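Hand-held gripper station: care and repair FAQ
Kept up to date by Isabelle Poirier, Cedeo workshop

How often do I check the jaws?
At the start of each shift, before 6 in the morning, and again after 2000 cycles. Open and close both grippers slowly and feel if one side is heavier.

How must the cables go?
Each gripper has its own cable. Let it run off toward you, and leave enough slack to reach the far side of the table.
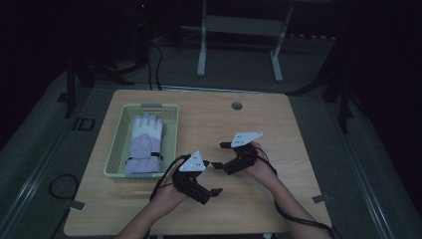 Both grippers in hand at the glove table, with the basket on the left.

Can I clean the marker plates with alcohol?
No. Use a dry cloth only. If a plate is loose, write it in the Ostero log and stop the work — a moved plate means a new calibration.

Which table do I use for the test after repair?
The same one as for the normal work. 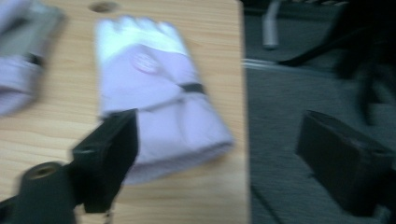 Jaw fingers are ordered under part number 1718, and the mount is 1163. We test new fingers on soft items first, because hard ones hide a bad alignment. A padded glove with a wide cuff, like the one between the fingers, is good for this. Grip it at the cuff, lift, and put it back nearly flat.

When is a finger pad finished?
When it slips two times on the same item.
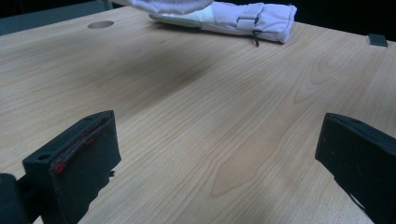 Change the pads on both fingers together, also if only one is bad. Old pads go to the Stakov box. New ones are in the Liu cabinet, second drawer.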